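The Grurkden Cycle

The Grurkden Cycle is a sequence of 155 linked poems in English by Efren Mangubat, first published in book form by the Brenddale Press. It follows the inhabitants of a drowned valley, Grurkden, through a single winter in which the dead and the living share the same houses. The sequence is usually read as an extended elegy, although its author has preferred to call it "a register", after the parish books on which its form is partly based.

Background

Mangubat began the work while employed as a cataloguer at the public library in Ornham. Among the uncatalogued holdings was a set of burial registers from three upland parishes that had been cleared for a reservoir. The registers contained 1,416 entries, many giving only a forename and a season. Mangubat copied them by hand over two winters and later said that the copying, more than any event in his own life, had given him the pace of his line.

Early drafts were in prose. A short extract appeared in a library newsletter under the title "Names Below the Waterline", and a longer one was read aloud at the Ornham winter readings. The change to verse followed a correspondence with the translator Reynaldo Espiritu, who suggested that each entry should be allowed to stand alone on its page.

Form and structure

The cycle is divided into four books of unequal length. The first three are named after the rooms of a house -- Kitchen, Stair, Loft -- and the last is untitled. Most of the poems have between eight and 14 lines. They are unrhymed, and the line endings often fall on a preposition or an article, so that the sense is carried across the gap. Punctuation is light in the first book and disappears almost wholly by the fourth.

Each poem is headed by a name, and where the register gave none the heading is a blank space of the same width. The blanks increase as the sequence goes on. In the final book there are only six names, the last of them Đào, a child whose presence in an upland English valley is never explained and who has drawn more comment than any other figure in the work.

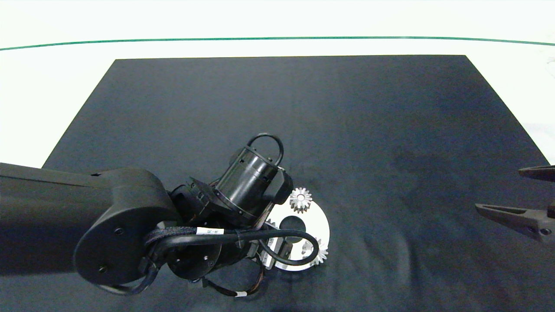 Espiritu objected to the attention paid to this one figure, writing that readers had "made a riddle of a child who is only asking to be let in", and that the poem should be taken in its place, after the long run of blanks, or left alone. Mangubat did not reply in print, but the poem was omitted from two later selections of his work at his request.

Themes

The principal subject of the cycle is the keeping of records and its relation to mourning. The speaker of the opening poems is a clerk who believes that an accurate entry is a form of burial. By the second book the clerk has started to make errors, and the dead correct them. Several poems take the form of these corrections, in which a voice disputes a date, a spelling or the cause given for its own death.

Water is present throughout but is seldom named. It is referred to as "the guest", "the level" and, in the Stair poems, simply "it". The reservoir itself is mentioned once, in the preface.

A second group of poems deals with household work: the cutting of bread, the airing of beds, the carrying of coal to rooms that are no longer lived in. These were the first parts of the sequence to be widely anthologised, and are often taught separately.

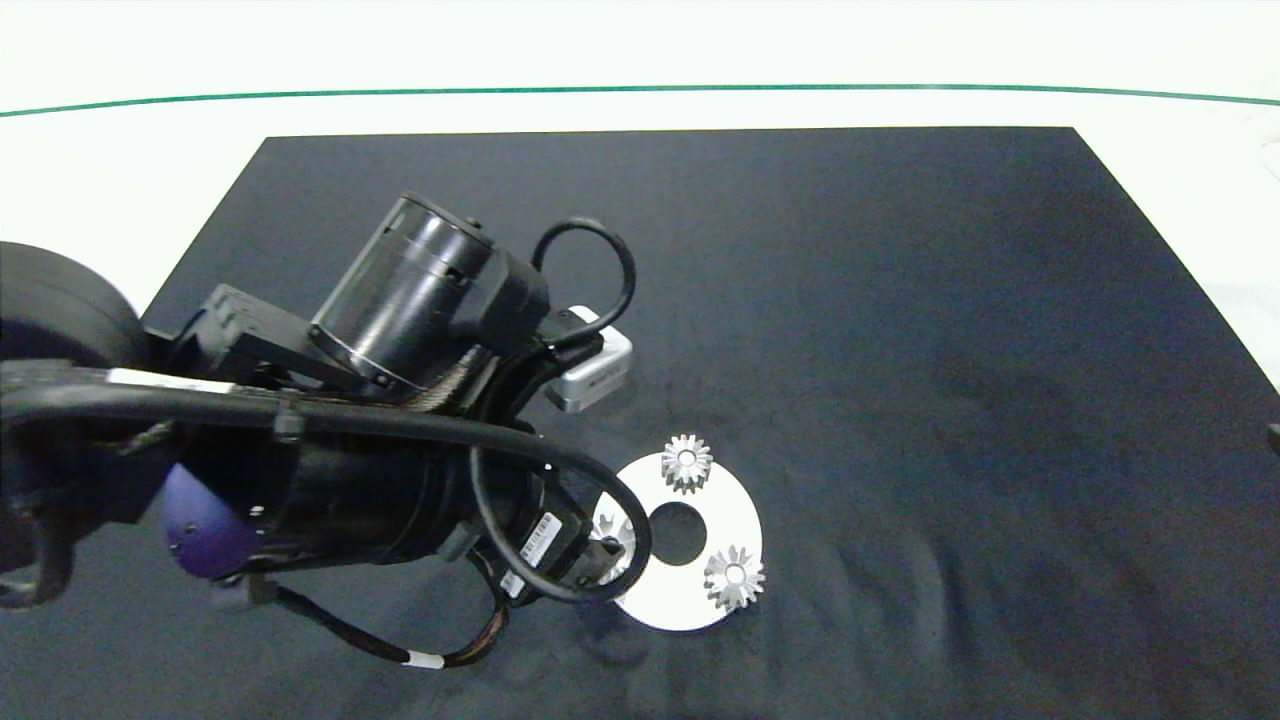 A robot arm above a dark mat on a white tabletop.

Publication history

The first edition was printed in 535 copies, sewn in grey paper wrappers, and contained a number of misplaced headings that were corrected on a loose slip. Copies retaining the slip are scarce. A second edition of 2,000 copies followed, with a revised preface and the present order of the third book. The two editions differ in 11 poems, chiefly in their lineation.

A reading of the complete sequence was given at Ornham on January 16, 2019, with the four books divided among nine readers. The blank headings were marked by a pause equal to the time taken to speak a name. A recording was made but has not been issued.

Reception

Early notices were respectful but brief. Some reviewers found the third book overlong, and one described the corrections as "a device that outlives its surprise". Later criticism has been warmer, in particular towards the untitled book, whose bare manner has been compared with that of inscriptions and field notes. The sequence has been translated in part into four languages. Espiritu's own version, begun soon after the first edition, covers the Kitchen and Stair poems and remains unfinished.

See also

Elegy
Parish register
Poetic sequence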